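Chapter 3
Reading the Popular Series Novel

3.1 Scope of the chapter

Chapter 2 treated the single novel as a closed unit. Most commercial fiction is not published that way. Romance, suspense and mystery titles reach readers as members of a series, and a large part of what a reader knows on opening the fourth book was supplied by the first. The present chapter sets out the terms needed to describe such books and applies them to one extended case, the Dovelden novels of Jeptoo Lukumay.

Students should finish the chapter able to identify the type of a given series, separate carried information from new information in an opening chapter, and trace a subplot across more than one volume. The evaluation of prose style is left to Chapter 6.

3.2 Types of series

Three types are distinguished in this book. In a continuous series, one protagonist appears throughout and the central question of the first volume stays open until the last. In an episodic series, one protagonist appears throughout but each volume raises and closes its own central question. In a linked series, the protagonist changes from volume to volume while the setting and the wider cast remain.

The linked type is common in romance and in romantic suspense. The reason is structural. A courtship plot closes when the couple is united, and the same couple can seldom be courted twice. A linked series solves the difficulty by moving a secondary character from one volume into the leading role of the next. The usual sources are siblings, coworkers and neighbors.

Mixed forms exist. A linked series may carry a continuous mystery beneath its separate courtships, in which case the two plots should be charted on separate lines. Section 3.5 gives the method.

3.3 Carried and new information

Information is called carried if it was established in an earlier volume and is repeated for the reader's benefit. It is called new if it appears for the first time. The distinction depends on the series and not on the reader: a carried fact remains carried even when the person holding the book has not met it before.

Carried information enters a text by one of several routes. Direct summary states it in the narrator's voice. Prompted recall attaches it to an object or place the character encounters. Reported recall puts it into dialogue, usually between one character who was present at the earlier events and one who was not. Direct summary is the shortest of these and is normally confined to the first chapter. Reported recall is the longest, and an author who relies on it must keep supplying newcomers.

A working test is to strike the passage and read on. If the next 200 words can still be followed, the passage was carried information serving the series as a whole. If they cannot, it was serving the plot of the present volume, whatever its origin.

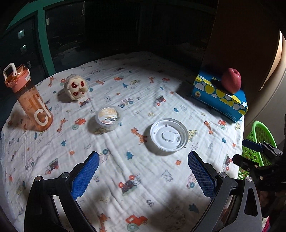

The test is imperfect in the case of names. A character's name may be needed for the next page to make sense while everything attached to the name is not. In charting, record the name as new to the scene and the attached history as carried.

3.4 The Dovelden novels

Dovelden is a harbor town in which all the volumes of Lukumay's series are set. The first, The Ferry at Annan, introduces the town through an arriving stranger, a marine surveyor sent to inspect a ferry that has run aground at the neighboring port of Annan. The surveyor's sister, a minor figure with two short scenes, becomes the protagonist of the second volume, Civness Light. The third, A Winter in Dulside, returns to a harbor pilot whose testimony closed the first book.

The series is therefore linked. It also has a continuous element. A shipping ledger, missing from the harbor office when the first volume begins, is referred to in every book and recovered only in the last. Each volume closes its own courtship and its own crime, and each adds one fact concerning the ledger.

Two entries in the ledger matter to the plot. Entry 1244 records a cargo that was never landed. Entry 3668 records payment for the same cargo. The first is quoted early in The Ferry at Annan, where it has no evident meaning. The second is withheld until A Winter in Dulside. A reader who begins with the final volume receives both within one chapter, the earlier as carried information and the later as new, and the author has to give the carried entry enough weight that the new one can act upon it. She does this by prompted recall: the pilot finds the surveyor's notebook in a coat left behind in March, and the number is written inside its cover.

3.5 Charting method

Draw one horizontal line for each plot that extends beyond a single scene. Mark volume boundaries as vertical strokes crossing all lines. On each line, place a solid point where new information enters and an open point where carried information is repeated. A line that ends within one volume is a volume plot. A line that crosses a boundary is a series plot.

In a linked series, the courtship lines should not cross a boundary, although a secondary character's interest may be marked in advance with a broken line. The broken line for the surveyor's sister begins in Chapter 9 of The Ferry at Annan and becomes solid on the first page of Civness Light.

Open points tend to cluster just after each vertical stroke. Where they are found late in a volume, the passage should be read again with the test in Section 3.3, as the author may be preparing a series plot to resume.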